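Short Film Unit, group report
Marisa Russo (edit and sound), Iason Athanasiadis (camera and lights)

What we set out to do

Two-hander, one room, shot over two evenings at Culton. Brief said no more than five pages of script and we came in at four and a bit. Story is a brother and sister clearing their dad's shop before the keys go back. Working title was Burton, after the street, and it stuck.

Pre-production

Storyboards done late. Iason drew 20 panels, we used maybe half. Shot list went through three versions and the last one only existed on Marisa's phone, which we'd not do again. Casting was quick, both actors came from the second year acting course.

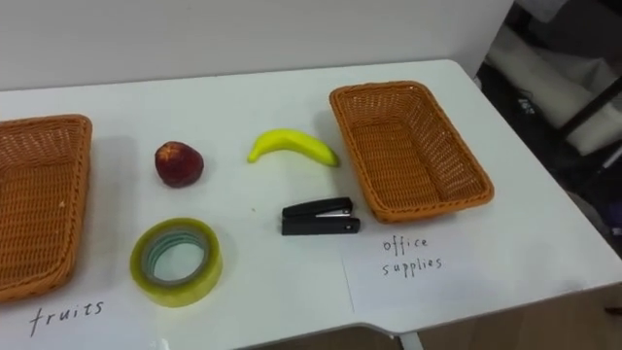 Sound was the thing we worried about most. The fridge next door hums and you can't switch it off, so we recorded room tone before every setup and kept the mic as close as the shot allowed. Boom dipped in on the first wide, had to go again.

The shoot

Friday call was 5pm, first shot at twenty to eight. Too slow. Most of that was lights. We wanted it to look like one window at dusk and ended up with a single soft source and a black drape opposite. Karamanlidis, our tutor, said to stop moving the lamp and move the actors instead. Good advice, should of listened sooner.

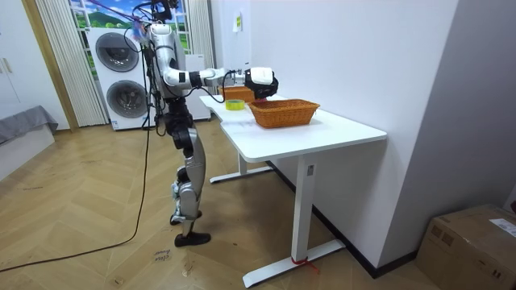 Robot with its hand over the basket.

Second evening went better. Ran the whole argument as one take, then picked up close ups. Crossed the line once in the doorway, only noticed in the edit. 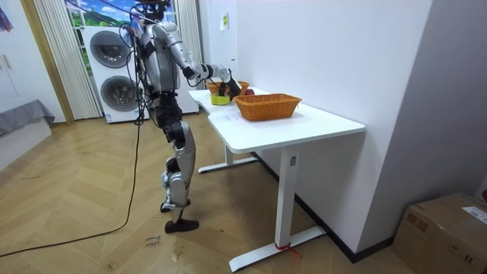 Robot at the desk, yellow-green container under its hand.

Edit

143 clips in total, alot of them false starts. First cut was far too long. Dropped the phone call completely and the middle picked up. Marisa laid the sound before the picture was locked, so some of it had to be redone.

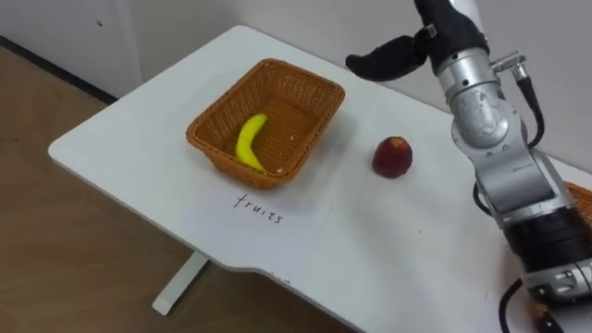 Photo: Nanberg

Grade was basic, we pulled the greens down and left the skin alone. Music is 2 piano cues, both ours, the second one probably too loud under the last line.

What we'd change

Lock the shot list. Rehearse in the actual room. Back up on the night, as we nearly lost a card in October and it cost us a morning. Titles were rushed and there's still a spelling mistake in the credits, fixed for the final upload.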